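Topic: Stiff hinge on reading lamp, oil or no oil?

Zostivska
Dec 9, 2021
Hello all. My Andell desk lamp has an arm that became very stiff since March. I want to put a drop of sewing machine oil in the joint. My husband says it will make the arm fall down. Who is right?

miah_h
Your husband. These arms stay up by friction. With oil you will have a lamp that bows to you all evening.

Ruwan Wickramasinghe
I do not fully agree. I repaired 7 lamps of this type and in 3 of them the old grease was hard like glue. Clean it first with alcohol, then try again before you decide. 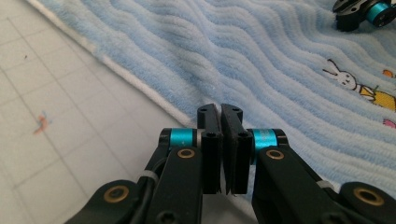 Please also look at the screws before any oil. Many joints are held by a recessed hex screw, the same kind as the one low on each black finger here, and a quarter turn is often enough. Use a key of the correct size, or you will make the hole round.

miah_h
Quarter turn, yes. Alcohol on painted metal, no. I lost the paint on mine.

Hatsue Yokoyama
Mine is not painted there and alcohol was fine. Zostivska, is yours?

Zostivska
Painted, white. I will try the screw first.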